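Dulusow: a card game report, second draft, 04/05/2023

I'm handing this in with the rules sheet and the print files, so I'll skip the full turn order and talk mostly about how the game got to where it is. Short version: it plays in under an hour now, and my flatmates still speak to me. 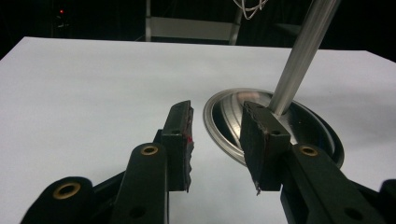
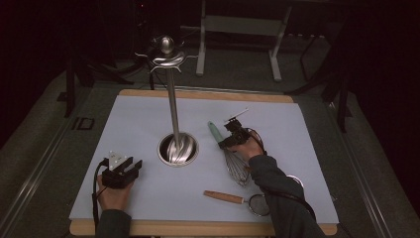

Dulusow is a fleet game for two to four players, where each of you runs a salvage crew picking over the same wrecked convoy. I wanted ships that felt different from each other without a page of exceptions for every one, so each crew gets a single big ability and everything else comes off shared cards. The Tinker crew can build gear out of any old junk in their hold, and for the test deck I just named the junk after ordinary stuff: a Balloon Whisk (one point of thrust, don't ask me how), a Hook Ring that lets you steal the top card of the wreck pile, and so on. People loved the whisk. It was meant to be a placeholder and now I can't get rid of it!

The points were the hard bit. In the February version every player had 2000 points to spend on a crew, which sounded grand and was awful, as everyone sat there doing sums for ages. Kamil Doležal spent 2132 without noticing and then won, so that result had to go in the bin. I've now divided the whole lot by a hundred and rounded a few costs up. You get 20 points, the dearest ship is 18, and if you take that one you'll be sailing it with next to no crew (Ilze Strazds does this every time, and loses, and seems very happy).

I ran the tests at the Welham games night, plus a few rounds at home. My favourite comment came from Žydrūnas Lapiņa, who wrote "too many tokens, where is my tea" on the feedback form. Fair enough. Damage tokens have gone and you turn the ship card sideways when it's hit. Two hits and it sinks.

Things I haven't fixed:

- The Ozoliņš crew is still too strong if they go first. I've tried giving them one card fewer and it barely helps.
- With two players the wreck pile runs out too slowly, so the end drags.
- The card backs came out a bit darker on one sheet, and sharp-eyed players can tell.

Gunvor Fagerlund marked my first draft and asked why there's no solo mode. I did have a go at one, with a little deck that plays the rival crew for you, but it mostly rammed its own ships. I'd like to try again over the summer once the two-player ending is sorted.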